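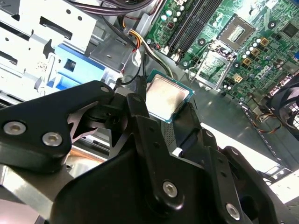

Teresa Ramalho has spent 38 evenings teaching an arm she calls Oson to build a PC, and she lights up when you ask about the processor. "I love this step! You've got gold pins in there, so the grip has to be gentle and still dead steady." The socket is open, the lever is up, and Oson has the chip pinched just over the case, tilted. "It has to come level before it goes down," she says. "I rewrote that one turn 25 times (my poor neighbors in the workshop heard every cheer)." Memory is next on her list.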